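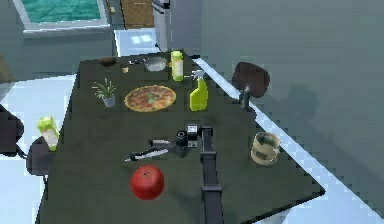

Fig. 1. Kitchen table setup in the simulator, arm with gripper, tomato, knife and pizza on the table.

4. Budget and purchase plan

Budget cap from the department is 997 euros for the semester. Arm itself not included, we share the Kombo with the other group until August. What we still have to buy:

Gripper fingers, spare set (Toserex) – 151
Table, mounting plate and clamps – 400
Total so far 551, leaves 446.

Roxana got a quote from Ledidia for a depth camera, 724. Way over. Bogdan asked Pakholm about a used one, no answer yet. If nothing comes we stay in simulation for the grasping part and only do the basket task on the real arm.

Props (basket, pan, spray bottle, fake food) we bring from home. No real knife, Emiko will print a plastic one. Plant is optional.

Open points: who signs the order form, and wether shipping counts agianst the cap. Mircea checks both before we order anything. Fingers first – longest delivery time.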